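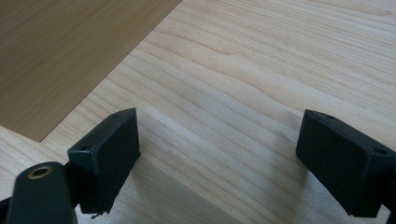 Station Inspection Checklist: Hand-Held Gripper Collection

Site: Wesetstead, Station 7
Project: Pultau
Period: July
Inspected by: Firouzeh Kazemi
Reviewed by: Bernd Kleinschmidt
Start of inspection: 8:50 a.m.

Results are entered as Pass, Pass with comment, or Hold. A station on Hold may not record until the item is cleared and initialed by the reviewer.

Section 1. Work surface

1.1 Surface stable, no rocking under hand pressure
Result: Pass

1.2 Surface free of splinters and raised grain
Result: Pass
Comment: Checked by hand along the front edge and across the working area.

1.3 Surface clear of items not listed on the task card
Result: Pass with comment
Comment: The darker board lies flat on the pale tabletop, at the upper left of the camera view. It is on the card for the placing task. Operators are to confirm its position against the card before the first example of each session.

1.4 Lighting even across the working area
Result: Pass with comment
Comment: Light is bright and even. The grain looks nearly washed out in places in the camera view. Mr. Nikzad has been asked to review the exposure setting. Recording may continue in the meantime.

Section 2. Gripper

2.1 Both fingers present and matched
Result: Pass

2.2 Finger faces and corners free of cracks or sharp edges
Result: Pass with comment
Comment: Light scuffs and edge wear at the corners of the fingers. No cracks found on handling. Wear of this kind does not require replacement under the Prastetti maintenance sheet.

2.3 Fingers free of dust, fiber, and residue
Result: Hold, cleared at 9:25 a.m.
Comment: A tiny dark strand, possibly a fiber, was hanging from the lower tip of the left finger. Both fingers were wiped with a dry cloth and checked a second time. Please note that loose material near the fingertips can show up in every example of a session, and a session of 50 examples was lost to this cause at Station 5. Initialed B.K.

2.4 Fasteners and inserts secure
Result: Pass
Comment: Brass-colored insert on the left mount checked for play. None found.

2.5 Fingers open and close through full travel without sticking
Result: Pass
Comment: Tested with nothing between the fingers, then with the foam test block.

2.6 Pinch point briefing given to all operators on shift
Result: Pass with comment
Comment: Briefing given to Mr. Shirazi and Mr. Shojaei. Free hands are to stay outside the opening between the fingers whenever the trigger is in use, including during resets.

Section 3. Camera and recording

3.1 Both fingers visible in the camera view when open
Result: Pass
Comment: The right finger runs past the right side of the view. This is within the limits set for the project, provided that the gap between the fingers remains in full view.

3.2 Lens clean, mount tight
Result: Pass

3.3 Cable routed clear of the operator's wrist and elbow
Result: Pass with comment
Comment: Cable clip at the forearm was loose and has been replaced. The old clip has been discarded.

3.4 Storage space sufficient for the shift
Result: Pass

3.5 Example count agrees with the session log
Result: Pass with comment
Comment: The log and the recorder both show 467 examples for the placing task to date. Two entries lack an operator name — Mr. Shojaei will complete them before the end of shift.

Section 4. Operator

4.1 Sleeves secured, rings and bracelets removed
Result: Pass

4.2 Rest breaks entered in the shift plan
Result: Pass with comment
Comment: Mr. Shirazi reports some wrist strain late in the shift. The plan now alternates operators between recording and labeling. The change applies to Station 7 only until the reviewer has seen the next two shift reports.

4.3 Failed attempts kept and marked as failed
Result: Pass
Comment: Operators are reminded not to delete failed attempts. Drops and missed grasps are part of the collection and are to be labeled as such.

Open items

Exposure review — N. Nikzad
Operator names for two log entries — A. Shojaei
Wrist strain follow-up — B. Kleinschmidt

Station released for recording at 9:40 a.m.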